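Forum Fil et Linge - Entretien et pliage - Chemises à carreaux : comment les plier sans casser le devant ?

Gavorus
Posté le 31 décembre 2020
Bonsoir à toutes et à tous, et déjà de bonnes fêtes à ceux qui traînent encore ici ce soir ! J'ai entrepris de remettre d'aplomb l'armoire de la maison de Hotton, et je bute sur les chemises de flanelle. Mes pulls, mes draps, même les housses, tout ça se range gentiment, mais les chemises ressortent de la pile avec un devant tout gondolé et un col aplati. Je travaille sur la grande table rose, avec une chemise turquoise et noire à carreaux que j'aime beaucoup - elle m'a suivie dans tous mes déménagements depuis Flastville.
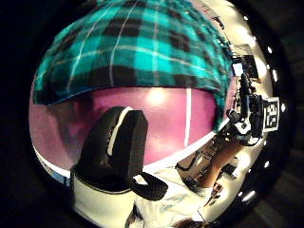
Faut-il boutonner toute la chemise avant de la plier ?
Le bouton du col, celui du milieu et le dernier en bas suffisent, à condition de bien aligner les deux pans avant de retourner la chemise.

Kasprzak
C'est ce que je fais aussi, à un détail près : je boutonne tout. Ma mère tenait une mercerie et elle nous aurait renvoyés au tas pour un bouton oublié (j'exagère à peine). Ensuite chemise face contre table, on lisse du plat de la main en partant du col, on rabat un côté, on replie la manche vers le bas, pareil de l'autre côté, puis on remonte le bas en deux fois. Sur du coton fin c'est impeccable. Sur de la flanelle, prends des plis plus larges, le tissu est épais et il se venge.

Lok-yiu Kao
Pas d'accord du tout avec la pile, pardon ! Une chemise de flanelle, chez moi, ça va sur cintre, et un cintre large, pas le fil de fer du pressing. J'ai tout essayé, les piles, les rouleaux, le carton glissé dans le dos, et j'en suis revenue au mois de mai, en sortant des affaires d'hiver qu'il a fallu repasser une par une.

Gavorus
Merci à vous deux, c'est gentil de prendre le temps. Pour les cintres, j'aimerais bien, mais ma penderie est déjà pleine de manteaux et il ne me reste que des étagères. J'ai donc repris la méthode de Kasprzak depuis le début, à plat. Le col, ça va. C'est le bas qui me fait tourner en bourrique, il part toujours en paquet au bord de la table.
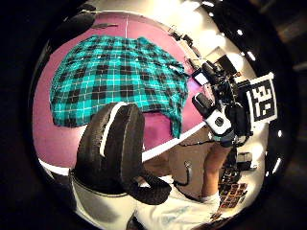 La chemise étalée sur la table, avec le bas qui fait des siennes.

Kasprzak
Remonte-la vers le haut de la table avant de plier, il te faut de la place sous l'ourlet. Et secoue-la un bon coup en la tenant par les épaules, la moitié des faux plis s'en va comme ça.

Lok-yiu Kao
Je maintiens pour les cintres, mais si c'est l'étagère, alors fais de petites piles et mets les plus lourdes en dessous. Bon courage pour le reste de l'armoire, et bon réveillon !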